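Packaging and Shelf Life, Session 6
Why Dry Foods Go Stale: notes to take home

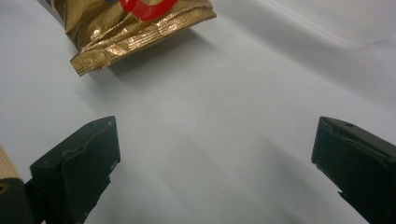 Welcome back, everyone, and thank you for the lively talk last time about bread (I had no idea so many of you kept it in the fridge, and we'll get to that!). Tonight we move on to crackers, coffee, nuts and chips, the things that live in the cupboard and seem like they ought to last forever.

When we say a food is stale we usually mean one of two quite different things, and it helps to keep them apart in your mind. The first is a change in moisture. A cracker leaves the oven very dry, and on a muggy afternoon it will quietly pull water out of the air until the snap is gone. Bread is the odd one, because it can feel dry and hard even when it has hardly lost any water at all. The starch inside it firms up as it sits, and the cold of a refrigerator speeds that along. The freezer is much kinder to it.

The second change is in the fat. Oxygen works away at the oils in nuts, chips and whole-grain flour, and after a while you get that smell people describe as old paint or crayons. Light and warmth both hurry it up. You can crisp a soft cracker again in a low oven, but there is no bringing back a rancid walnut, so please don't try to bake it into something.

Now, wrappers. Plain paper lets moisture and air through quite happily. Clear plastic film does better with moisture, though many kinds still let oxygen creep in, and of course light goes straight through. Many of the shiny bags we call foil are plastic film with a very thin coat of metal on it, and that coat does a lovely job against light, air and damp together. The weak spot is usually the seal. A crease running through it, or a few crumbs caught in it when it was closed, can leave a channel too small to notice.

Once a bag is open, fold the top down, press out what air you can, clip it, and put the whole thing in a lidded container if you have one to spare.

For next time: put one plain cracker on an open saucer and another in a closed jar, leave them overnight, and write down how each one breaks and sounds. Kekeli Gyamfi has kindly offered to collect the results, so hand your page to her at the start of class on 23rd October. Please also read pages 11 to 30 of the course packet. You can skip the table on nitrogen flushing, as Lajos Balogh will be going over it with us himself.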